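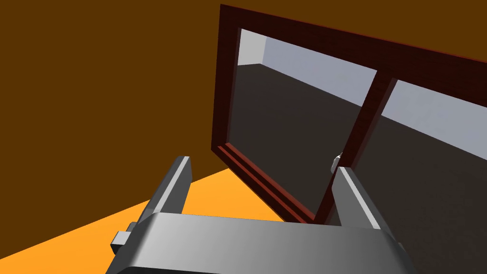

Unit 4: Jersey Numbers, Color Clashes and the Change Kit

Reading for this unit: course packet, sections 4.1 to 4.3. Bring the packet to class, as we will work from the charts.

1. Why teams have more than one jersey

A team sport played at speed needs two sides that can be told apart at a glance, by players, officials and people in the back row. Early clubs often owned one set of shirts. When both sides turned up in similar colors, one of them wore pinnies over the top or borrowed whatever the host had in a closet.

Leagues dealt with this in three ways.

Home choice. The home side wears what it likes and the visitors change. This puts the cost of a second set on every club.

Fixed light and dark. One side always wears light, the other always wears dark. Simple to run, and it gives the maker a predictable order every year.

Case by case. Both clubs send in their colors before the game and the league office decides. Works best in small leagues.

The Soler league, our main case for this unit, started with home choice and moved to fixed light and dark when it began showing games on local television. On a black-and-white set, a red jersey and a green jersey can look like the same gray. Remember this point for the short paper. Students often write that the change was made for the fans in the building, and the league's own notices talk only about the broadcast.

2. Case study: Cleltholm and Ekel

Cleltholm wore maroon with a cream stripe. Ekel wore brown with a gold stripe. Under home choice, the two clubs argued every season over whether this was a clash. Cleltholm said the stripes were enough to tell them apart. Ekel said the stripes could not be seen from the side – the stripe ran across the chest and stopped at the seam.

The rule the league finally wrote has 2 parts:

The main body color of one jersey must be light and the other dark. Trim does not count.

Sleeves must match the body in tone for at least half their length.

The second part caused more trouble than the first. Cleltholm's light jersey had full maroon sleeves, and in a crowd near the goal the sleeves are most of what an official sees. The club had already paid for 300 replica shirts in that design. It was allowed to sell them, but the team could not wear the design in league play. Collectors call these the "long sleeve" shirts, a poor name, as all the jerseys had long sleeves.

3. Numbers

Numbers came in later than most people expect, and at first only on the back. Points to know:

Size. Early rules gave no minimum. Clubs with narrow jerseys used narrow numbers, and the 3 and the 8 were often mixed up.

Contrast. A number must stand out from the body color. Outlining the number was a cheap fix for old stock.

Material. Felt numbers were sewn on and shrank at a different rate from the knit, so used jerseys often pucker around the number. This is one of the better signs of game wear, though it is not proof by itself.

Assignment. In some leagues the number followed the position. In others it followed the player. Soler used both systems in different periods, so check the season before you name a player from a team picture.

4. The supplier's side

Zinley supplied most of the league's clubs. Its order book for one season lists 744 jerseys, light and dark together. Game sets, practice sets and repairs are entered on separate pages, and the repair pages are the most useful to us. They show which clubs bought new jerseys and which kept patching the old ones.

Reading the order book: "L" is light, "D" is dark, "R" is repair. A line drawn through an entry means it was shipped. It does not mean it was canceled. This trips up someone every term.

5. Terms

Change kit – the set worn when the usual colors clash.
Third jersey – an extra design outside the regular light and dark pair.
Yoke – the panel across the shoulders, often in a second color.
Fight strap – a strap inside the back hem that fastens to the pants.
Blank – a jersey delivered without numbers or crest.

6. For next class

Compare Chart 2 and Chart 5 in the packet. Note any club that changed its sleeve color between the two, and mark whether the change came before or after the tone rule. Short papers are due at the start of class in November, on paper, with the packet page given for each jersey you discuss.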